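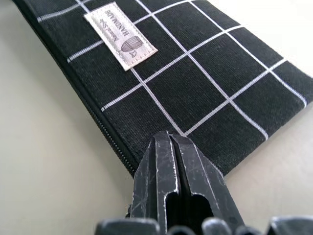
*Last changed: September 2025*

My leaf-season checklist for the Skumau loop, with notes from my last walk. Copy it if you like, I love hearing what other people add!

- [x] **Footbridge at Neltow.** Boards are solid, but the third one on the far side rocks a bit. Step over it if you're busy looking up at the maples (I always am).
- [x] **Handrail by the pond.** Tight. I gave it a good shake.
- [ ] **Steps to the overlook.** Wet leaves all over, and slick as soap underneath. I swept 7 of them and ran out of steam. Still to do.
- [x] **Trail signs.** All there since April, though the Pelletier Meadow one is fading and you have to squint.
- [ ] **Dead limb over the bench.** Still hanging! Please sit on the log for now, the view of the clouds is just as pretty.
- [x] **Phone signal.** Two bars at the overlook, none down in the hollow.
- [x] **First aid kit.** Restocked with bandages and tweezers.

The loop climbs 361 feet, so take it slow. Next time I'll bring the big broom and check the Bedora side too, if the rain holds off.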